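Grakon Open Day

The Grakon Open Day is a yearly public event held by Grakon, a maker of small grippers and arm parts, at its workshop in Drustska. It takes place in August and lasts from 11 in the morning until early evening. Visitors can walk through the workshop, watch robot arms at work and try a number of hand-held tools themselves. Part of the program is given over to household tasks, which are also carried out in private homes.

The event began as an evening for the families of employees. It was opened to the public after the company moved from its first premises on the canal to the former Wallberg furniture works, where there was enough floor space to let people in without stopping production. The name Wallberg is still painted on the street side of the building, and local people often call the event "the Wallberg day."

Site

The workshop is on one floor, with an upper gallery along the north wall. Machining and assembly take up the larger hall. The smaller hall, once used for varnishing, holds the test benches and is where most of the demonstrations are given. A yellow line on the floor marks how far visitors may go, and the benches nearest the line are fitted with clear screens.

Entry is free, but visits to the smaller hall are made in groups of 20. Tickets for a group are handed out at the gate and carry a starting time. Children may join a group with an adult. There is a canteen in the yard, and the lower parking lot is closed for the day so that the queue can form there.

Program

The fixed part of the program has changed little. It opens with a tour of the assembly hall, where staff fit fingers and pivots to gripper bodies and check that both sides close evenly. Groups then move on to the benches. Typical demonstrations include a robot arm placing lids on jars, a second arm sorting screws by length, and a comparison of finger pads made from different rubber mixes. A short talk on wear is given at the last bench, with used pads laid out for handling.

The Tomić bench, named after the small firm that built it and was later bought by Grakon, has been part of the open day since the first public edition. It is an older machine that picks up a coin, turns it over and puts it down again. It runs all day and stops only for oiling.

Between the tour and the benches there is a free period of half an hour. In most years the gallery is open during this time and old models are on show there, among them the company's first two-finger tool, made for a bottling line.

Household tasks

The household section was added to show work with objects that vary in shape and softness. An operator holds a gripper by hand and carries out an everyday job with it, such as clearing a table, folding a towel or putting small things away. The grippers have two fingers and are used at normal working height, with the operator standing or sitting as the task requires. Some tasks are done at a bench in the smaller hall, others in people's homes.

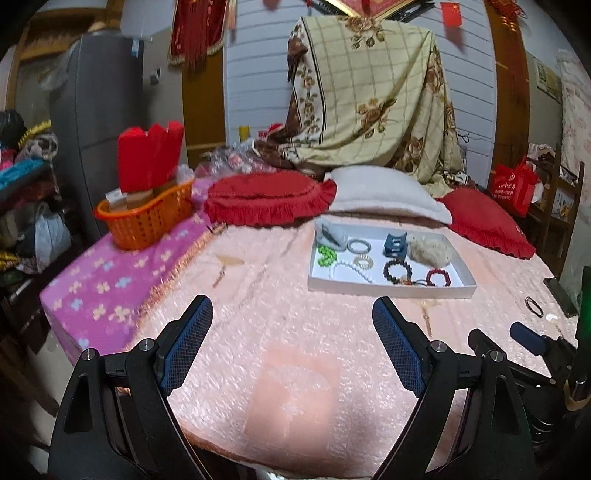
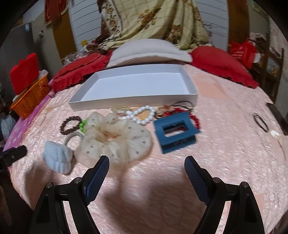 Jewelry and hair accessories are among the harder sets used in the household section. The pieces are small, and many of them bend, roll or catch on cloth. A set may be laid out on a bed, where the soft cover gives way under the fingers and a thin object can sink into the surface. One bedroom set included a string of pearls, a thin gold chain, a red beaded bracelet and a hair clip, with a shallow white tray on the bed to hold things. Beads give the blue textured pads a firm edge to close on, but a fine chain has very little height and has to be taken at the right angle. Spiral hair ties are a case of their own – they are easy to grip, yet they stretch and can spring out of the fingers if lifted too fast.

No time limit is set for a task of this kind. The operator may choose the order in which the pieces are handled, and a dropped piece can be picked up again. The aim is to let visitors compare approaches, for instance whether a bracelet is better taken by one bead or pinched across the whole loop. Operators are asked to say aloud what they are about to do when a group is present.

Visitors may try the same tools at a side bench. Wooden blocks are used first, followed by cord, cloth and buttons. Each person has a few minutes, and the bench is usually the most crowded place in the building after lunch. Left-handed grips have been available since the bench was enlarged.

Home visits

Homes are found by a notice in the local library and in the canteen. A household that takes part chooses the room and the task, and uses its own belongings. Grakon sends two employees and the tools. Fixed arms are not taken into homes, as they need a bolted base and a clear space on all sides.

A home visit lasts an hour at most. Bedrooms, kitchens and hallways have all been used. In one edition seven households took part, the largest number so far, and the visits had to be spread over two afternoons. Neighbors may watch if the household agrees. Rooms are left as they are, and nothing is cleared away beyond the surface on which the task is done.

Attendance

The first public edition was attended mostly by students from the technical school and by former employees of the furniture works. Attendance later rose to 500, the limit set for the building, and it has been reached in each edition since the household section was added. Those who arrive after the limit is reached can still enter the yard, where a screen shows the work at the Tomić bench.

One edition was cut short in the middle of the afternoon by a power failure in the Drustska valley. Groups that had not yet entered the smaller hall were given tickets for the following year, and the gate still accepts them – several have been handed in long after they were issued.

Related events

Grakon also holds a school visit in spring, with a shorter tour and no home visits. The Tomić bench is switched off for part of that visit so that pupils can look at the drive from behind. A plan to lend the bench to the town museum was dropped because of its weight.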